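Subject: Re: [florton-users] Open day at Kodcombe – was it worth the drive?
From: Noemi Kapoor
To: florton-users

Yavuz Duman wrote:

> A few of us couldn't get to the Kodcombe open day in October. Could
> somebody who went post some notes? Mainly I'd like to know whether the
> cloth handling demo was live or a canned run, and whether they said
> anything about moving off the old Semple controller. We have two of
> those and spare parts are getting hard to find.
>
> Yavuz

Hi Yavuz, all,

I went with Feng-yi Ko. We got there at 9:30 and left after lunch, so we missed the last talk, the one on floor safety. If anyone stayed for that, please add to this.

The cloth demo was live. Sibel Yalçınkaya ran it, and she took requests from the people standing there. The task was to take a garment out of a basket, lay it on the table and go back for the next one. She did 15 rounds while we watched. The arm got 11 of them without help. On three it picked up two garments together, and on one it closed on nothing and stopped to wait for her.

Controller: they moved off the Semple in the spring and everything now runs on Vostow. Erdal Tokgöz did the port. He said the motion code came over in a few days and the gripper driver took most of a month, because the old one kept its own timing and the new one expects the host to do it. He is willing to share the driver but wants to clean up the config files first. I gave him the list address. He also has a box of used Semple boards on a shelf, and you should write to him before somebody else does.

Training data: 286 recorded runs for the basket task, of which they kept 148. Most of the ones they threw out had the operator pausing halfway, and the arm learned to pause too. Feng-yi asked if they had tried trimming the pauses instead. They had, and the joins gave jerky motion.

Some notes on the table setup, for those building their own:

The surface is covered with dark gray cloth, draped over the back edge of the table. Sibel prefers it to a bare top for cutting glare, and says the fingers can touch down on it lightly without tripping the force limit. The drawback is dark garments. Two of the three double picks were dark ones.

The basket is light gray plastic with small round holes all over the walls. It stays at the far left and the arm comes in from the right. The gripper is a parallel type, black, with light gray pads on the fingertips.

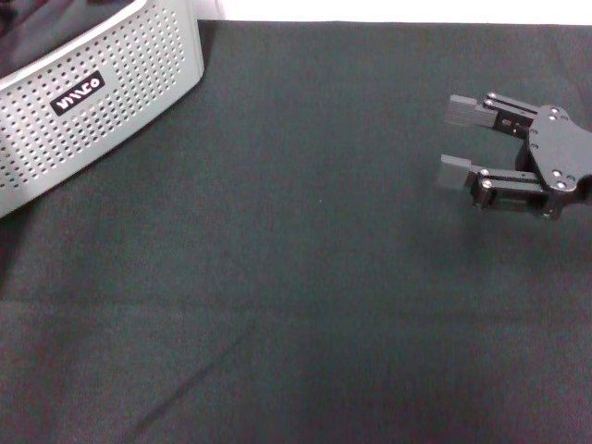 They tried putting the basket in the middle of the table first and gave that up, as the arm kept blocking the overhead view. With it off to the side there is room to lay the garment out, and the reach is still fine. The one thing Feng-yi didn't like was that the basket isn't fixed down. Sibel said it does creep a little over a long session, and she pushes it back by hand.

Parking was bad, by the way. Use the lot behind the building if you go next time.

I have four pages of handwritten notes and can scan them if there's interest. Erdal's slides are supposed to go up on the Florton page, but I looked this morning and they weren't there yet.

Noemi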